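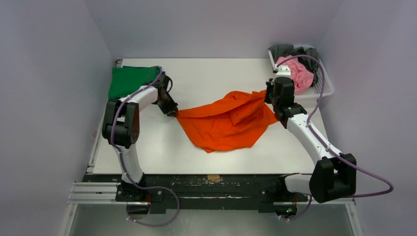

# Color Returns to the Linen Closet

For most of the last century, the household linen closet in this country was a white place. Sheets were white, towels were white, and the good tablecloth was white with a white pattern woven into it. Color was permitted in the kitchen, where a dish towel might carry a red stripe, and in the nursery. Elsewhere it was regarded as a sign that something was being hidden.

That preference had practical roots. White cloth could be boiled, bleached and dried in full sun without losing anything its owner wished to keep. A colored sheet washed in the same way would fade within a season, and could spoil the rest of the load before it did. Families who sent their washing out had a further reason to buy white, as commercial laundries accepted it without conditions and charged extra for anything that needed a separate tub.

The exhibition now open at the Jasevmont Textile Museum, titled "Fast Colors," traces the long retreat of that rule. It occupies five rooms on the upper floor and brings together 41 household pieces, most of them from private homes. There are bath towels, bolster covers, a set of mustard-colored napkins that was plainly never used, and a bedspread that was used a great deal.

Lucie Carrier, curator of domestic textiles at the museum, began collecting for the exhibition 14 years ago. Her first purchase was a box of sample cards from the Dalisay Dye Works, which had supplied the mills at Dudside until they closed. Each card holds 32 small squares of cotton, arranged by shade and marked in pencil with the number of washings each had survived. The blues did well. The greens were uneven, and several of the pinks have a short note beside them advising against any further trial. 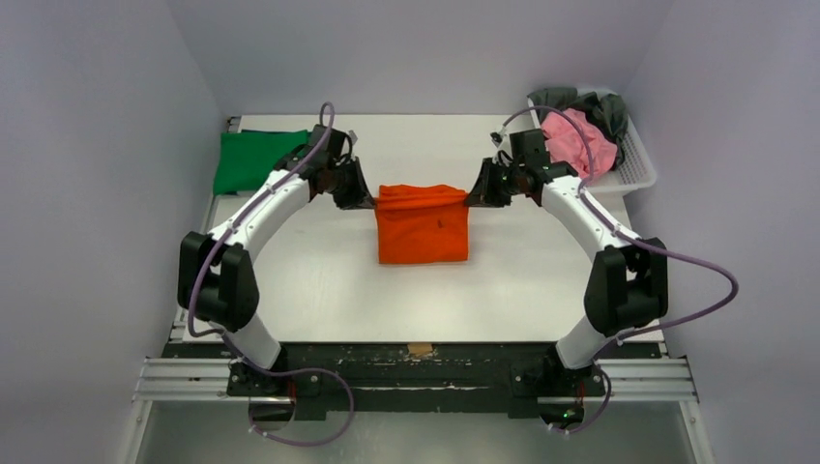 Orange has a chapter of its own in the exhibition catalog, and deserves one. It was the shade that customers requested most often from Dalisay and returned most often, according to the firm's order books. Early orange dyes gave a strong first impression and then turned toward brown, and the change was hard to accept in an article bought for its cheerfulness. Part of the difficulty lay in where the cloth was judged. An orange cloth held up above a white tabletop, with pale lavender-white walls behind it, looks about as bright as it ever will, and store owners knew this well. In a paneled dining room under a single lamp, the same purchase could seem dull before it had been washed at all. The order books record complaints of this kind alongside those of real fading, and the clerks seldom tried to separate the two.

The arrival of reactive dyes in the 1950s settled most of these complaints. Such dyes bond with the cotton fiber and hold through repeated washing in hot water. Mills that had offered three or four dependable shades could now offer dozens, and the department stores rearranged their floors accordingly. The Clirketti range of bath linens, shown complete in the fourth room, was sold by shade name alone – customers asked for Harvest or Lagoon and were expected to know what was meant.

Habits changed more slowly than the goods. In the interviews Carrier recorded with former mill employees, several recalled that their own mothers bought colored towels for guests and continued to dry themselves on white ones.

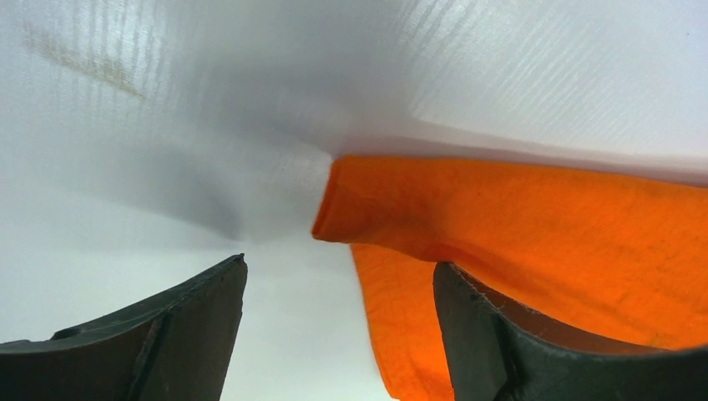 One woman described a closet in which the two kinds were kept on separate shelves, with paper between them, well into the years when there was no longer any danger of one staining the other. Another remembered being sent back to the store with a set of yellow pillowcases, which her grandmother considered suitable only for a hotel.

The final room considers the present day, when white has regained much of its former standing. Hotels never abandoned it, and many buyers now choose plain white bedding for the very association that once counted against yellow. Carrier's catalog essay treats this return with some caution. She observes that the older white linens were mended, turned and cut down for smaller uses over several decades, and that few of their modern counterparts are made heavily enough to allow it.

Visitors may handle a selection of reproduction fabrics at a table beside the exit. The Dalisay sample cards remain behind glass, under low light, and will be returned to storage when the exhibition closes on 18th November. The catalog is available from the museum store.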